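The gripper Wen-hsiung Chou is building in the Drusham shared workshop is on its second set of fingers. The first set cracked at the screw holes within 14 days. Chou, who writes control software for a packaging firm, reprinted the mounts with thicker walls and left the rest of the design alone.

"The walls were thin where the load was highest," he said. "I drew them that way to save print time."

Each finger is a printed mount with a black pad set into it. The wrist carries a small fisheye camera, and Chou uses its view to steer the arm toward whatever he wants to pick up. He settled on artificial flowers as a test object. The stem is stiff, the head is bulky, and closing on one does not tell the software much about the other.

"With a block, you know the width before you start," he said. "With a stem you are aiming at something thin, and a small error at the wrist is a miss." 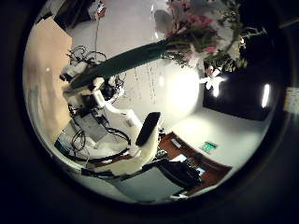 Kurniawati Entili would have started with the block anyway, and has told Chou so more than once. Her objection is that a missed stem could be a camera error, a joint error or a late command, and the log will not say which. Chou accepts the point. He now runs seven grasps on a plain wood block before any session with the flowers, and throws out the session if two of them fail.

Most of his time since the reprint has gone into cables. Power and signal lines run down the outside of the arm in one bundle, and the bundle pulls on the wrist when the last joint turns past a certain angle. He measured the effect with a hanging scale and got a figure he did not like.

"It was almost 50 grams at the worst position," he said. "The motor can hold that. The position estimate can't ignore it."

He tried spiral wrap first, which made the bundle stiffer and the pull worse. The current fix is a longer slack loop at the upper joints and softer wire for the last stretch.

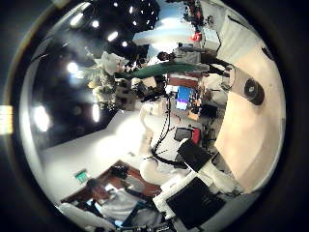 Calibration

The lens bends straight lines, and the bend is strongest near the rim. Chou corrects for it with a printed grid that he moves through the view by hand. The routine is slow, and he repeats it whenever the camera mount has been loosened.

"Near the center I trust it," he said. "Toward the rim I use it to find things, then I turn the wrist and look again."

Close range is the other problem. Once a surface takes up most of the view, the software has few edges left to track, and the distance estimate starts to drift.
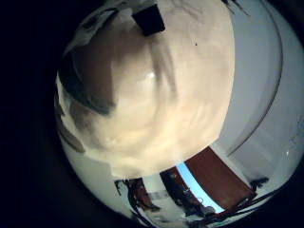 His workaround is to freeze the estimate at a set distance and finish the move on joint positions alone. It holds as long as the object stays still. He wants a contact switch behind each pad before he tries anything that rolls, and has ordered parts for April.

The software is not published yet. Chou said the code still has his bench measurements typed directly into it, and he wants those moved to a settings file first.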